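Lanterns on the Water at Wumcombe

The lantern float at Wumcombe starts after dark, but the people who have been going for years are on the bank by late afternoon. By five the good grass near the footbridge is covered with blankets, and the line for fried dough reaches the boat ramp.

The event runs for one evening each August. It began 30 years ago with a few families setting candles in paper cups and letting them drift down to the mill pond. Last summer 275 lanterns went into the water. Each one is a square of waxed paper folded over a thin pine base, and most are made by hand in the weeks before, at kitchen tables and in the back room of the Trarkell hardware store, where the glue and paper are sold at cost.

Visitors can buy a finished lantern at the gate for 7 dollars. They tend to sell out before supper. Kids can decorate one at the long tables under the maples, and parents should plan on paint getting on clothes.
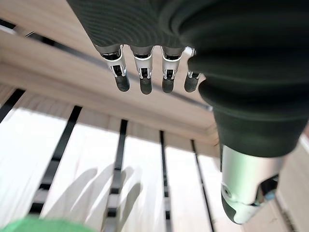 A hand with silver finger joints, over light wooden slats.

Parking is the hard part. The town closes Mill Street to cars at four, and the field behind the school fills up soon after. A shuttle runs from the Molau Orchard lot at the top of the hill. The walk down takes longer but goes past the old lock, and there are benches. Coming back up in the dark is harder -- bring a flashlight.

Food is mostly local. The Chu family's noodle stand has been by the bandstand since the second or third year and still takes cash only. The church sells corn and lemonade. Orchard cider comes in paper cups, cold, and there is usually a pie table, though by sunset only the rhubarb is left.

Music starts at six with the school brass band, followed by a fiddle group from across the river. They stop when the streetlights on Mill Street are switched off. A bell rings at the footbridge, and the first lanterns go in from the upstream side. People wade in to their knees to set them down flat. The current is slow in August, and it takes a lantern most of an hour to reach the pond, where rowboats wait to gather them up.

The best place to watch is the east bank below the bend, where the lanterns bunch together before the pond opens out. The footbridge has the better view at the start but gets crowded, and strollers are not allowed on it. Families with small children often choose the low wall by the library and leave early.

If it rains, the float moves to the next night. If the river is high, it is called off, and the notice goes up in the hardware store window by noon.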